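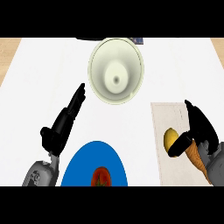

Lieven wants the surround channels checked again before anyone touches the EQ, and says the left rear pair sounded thin from the mix position yesterday afternoon. Riet heard it too, but only on dialogue stems.

May, mix room B, 14:10

Re-ran pink noise through all outputs at reference level, mic at the mix position. Left rear pair down at the bottom end, rolling off early. Right rear pair fine. Swapped the two amp channels: fault stayed with the left pair, so amp is cleared. Swapped the feeds at the patchbay: fault moved. Upstream of the patch, then.

Opened the output matrix on the Brikance. High-pass on bus 17 was still engaged at 376 Hz, left over from the headphone tests. Bypassed it, saved as a new snapshot, did not overwrite the old one. Veronica may need it.

Repeated the sweep. Left and right rears now overlay down to 43 Hz. Below that the room takes over and I don't trust the mic.

Delay times: unchanged. Bass management: unchanged, crossover to be looked at separately.

Open items
Snapshot recall does not flag bus filters on the overview page — you have to open each bus. Ask Ratance whether the next firmware changes this.
Clock dropout on the second converter, up to 30 seconds after a cold start. Not seen today. Cable replaced last month, old one still on the hook by the rack, label it or bin it.
Lieven to listen again with the dialogue stems. Same reel, same monitor level.
Patch sheet on the door is out of date from row C down. Marloes has the file.

15:40, room left powered, outputs muted.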